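Do Study Apps Help Anyone Remember Vocabulary?
Final project report, Learning and Memory
Doina Shehu
Monday, December 19, 2022

Summary

My project looked at whether flashcard apps do a better job than plain handwritten lists when you have to learn foreign words. Both of the apps I used say on their sign-up pages that they do. I think the case is a lot weaker than that, and I also think my own study is too small to settle it. Both things can be true.

Background

Spacing your practice out over several days works better than cramming. That part is old and I have no quarrel with it. What bothers me is the step that comes next, where a company takes a finding about spacing and turns it into a claim about its product. A stack of index cards can be spaced too. So can a list on a wall.

The apps in this report are Kirix, which picks the review dates for you, and Tukico, which adds points, streaks and a small cartoon reward when you finish a set. Tukico's page talks about "science-backed learning" but gives no source. I wrote to ask for one in May, when I was still choosing a topic, and got a discount code. 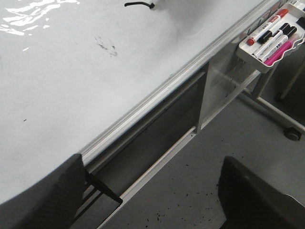 METHOD

I recruited 22 students from the first-year dorm. None of them had studied Turkish, so I used Turkish nouns, taken from the back pages of the Güler beginner reader our library keeps. Half of the group, 11 people, studied with an app of their choice out of the two. The other 11 copied the words by hand and tested themselves by covering one side of the page. Everybody got the same words and the same amount of study time, or was supposed to.

The first test came right after the last study session and the second one came a week later. The test sheet showed the English word and left a blank for the Turkish one. I marked spelling loosely. A missing dot or cedilla did not cost anything, which probably helped the app group, who had mostly been tapping answers and hardly ever writing them.

Five people dropped out before the second test, so the final results rest on 17 students. Three of the five were from the app group. I asked them why and got the usual answers about midterms.

RESULTS

On the first test the app group did slightly better. On the second test the gap was gone and the handwriting group was a hair ahead. I would not bet lunch on either difference. With this few people, one student who happens to have a good ear for languages can move a whole group, and I am fairly sure I had one.

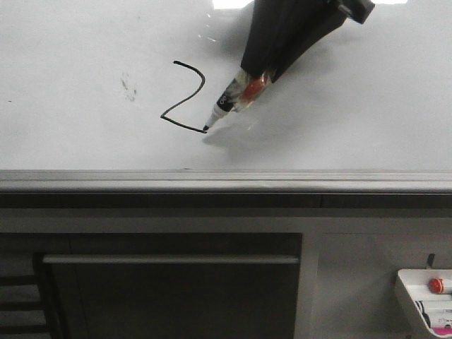
The streaks are a separate matter. Tukico users told me they felt they were learning a lot, and they rated their own progress higher than the handwriting group did. Their scores did not back that up. One student kept a perfect streak and did worse on the delayed test than anyone else in the app group. When I asked how she studied, she said she opened the easiest set every night just before midnight so the streak would not break. The app counted that as practice. I don't.

Kirix users had fewer complaints about boredom than I expected and more about notifications. Two of them turned the reminders off, and then they were really just using digital index cards.

PROBLEMS WITH THIS STUDY

There are plenty. Students in the app group chose their own app, so I can't compare Kirix with Tukico in any fair way. Study time was self-reported, and I don't fully believe the numbers — several people wrote down exactly the time I had asked for, every single day. I also marked the tests myself and knew who was in which group. My reviewer at the Pisine writing center said I should have had someone else do it, and she was right.

A week is also a short delay. It may be that the review schedule in Kirix only starts to matter after a month or two, and I had no way to check that before the end of term.

WHAT I WOULD CHANGE

I would assign the apps by coin toss, hide the group names during marking, and run a third test after the winter break. I would also add a group that does nothing except read the list, since without one I can't say how much either method added.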